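Workshop Notebook, Paper and Binding Room, Priltudthorpe
May. Entry opened 9.15

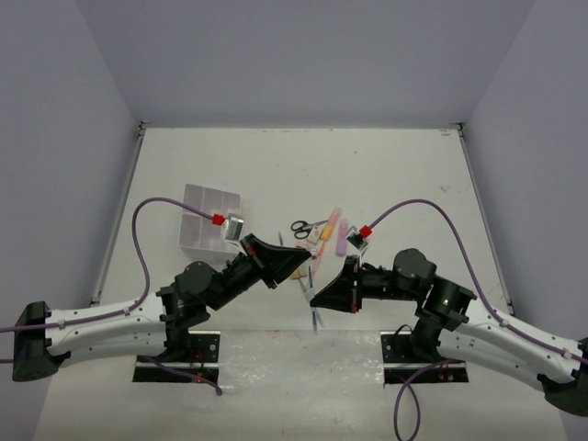

White tabletop with grey walls on three sides; two arms, tips close together near the centre.

Subject of entry: wheat starch paste, second series, and the condition of the Dalik ledgers.

The first series was closed last month without a usable result. The paste at the old proportion held the tissue well enough but left a visible gloss on the darker leaves, and Ilze Ramanauskas recorded cockling on two of the test strips. It was agreed that the second series should begin with a thinner paste, sieved twice, and that nothing should be applied to a ledger until the strips had been under weight overnight.

Paste cooked at 9.30 by Jaime Lobo. Starch soaked beforehand, water poured off and replaced. The mixture thickened later than expected and was kept on the heat until it turned from white to a greyish, half-clear colour. Stirring was continuous. A skin formed during cooling and was removed before sieving. The first sieving was slow; the horsehair sieve has a slack patch on one side and should be restretched. The second sieving gave a smooth paste with no grains that could be felt between finger and thumb.

Test strips were cut from the blank end leaves of the discarded 1984 stock book, which is of no archival interest and may be used freely. The paper is a poor machine-made stock and will not behave as the ledger paper does. Kevin Flanagan has asked that this be borne in mind when the strips are compared, and his point is accepted. A rag paper nearer in weight has been requested from Ó Dubhghaill, who have supplied us before, but no delivery date has been given.

Application: 4 strips, numbered in pencil on the reverse.
Strip 1. Thin paste, brushed on the tissue. Slight lifting at one corner.
Strip 2. Thin paste, brushed on the leaf. Even, but the leaf stretched across the grain.
Strip 3. Thicker paste, brushed on the tissue. Good hold, some gloss.
Strip 4. Thin paste, brushed on the tissue and left to stand before laying. Best of the set at this stage.

All strips placed between blotters and boards at 11.40. Blotters to be changed at noon and again before the room is locked.

Dalik ledgers. The survey of volume two was resumed in the afternoon. The volume has 792 pages, of which the first gathering is detached and the last is badly worn at the fore-edge. The sewing is sound as far as page 600; beyond that the thread has broken at the second and third stations and the gatherings move when the book is opened. Dymphna Fahy advises against a full resewing and would prefer to secure the loose section through the existing holes. Dymphna Daly takes the opposite view – the spine linings will have to come off in any case, and the labour saved would be small. Both opinions are entered here so that they may be considered when the estimate is drawn up.

The ink is stable on the pages examined. A damp swab was tried on a full stop and on the tail of a figure in the margin, with no transfer. The red ruling is another matter. It moved at once, and no water-based paste is to be brought near it until an alternative has been tried. Ilze has suggested a dry repair with pre-coated tissue for those leaves.

Old repairs: several leaves carry strips of gummed paper, now brown. One bears the printed word Trultisance along its edge, presumably the maker or the trade name. No record of it has been found in our supply books. The strip is to be kept in an envelope with the volume if it has to be removed.

Blotters changed at noon and at 16.50. Strip 2 has flattened a little. Strip 1 unchanged.

Outstanding:
Restretch sieve (Jaime).
Write again to Ó Dubhghaill regarding rag paper.
Photograph the detached gathering before any cleaning.
Discard remaining paste after two days, sooner if it smells sour.

Strips to be taken out of the press tomorrow morning and read by Kevin and Ilze separately, before they compare notes.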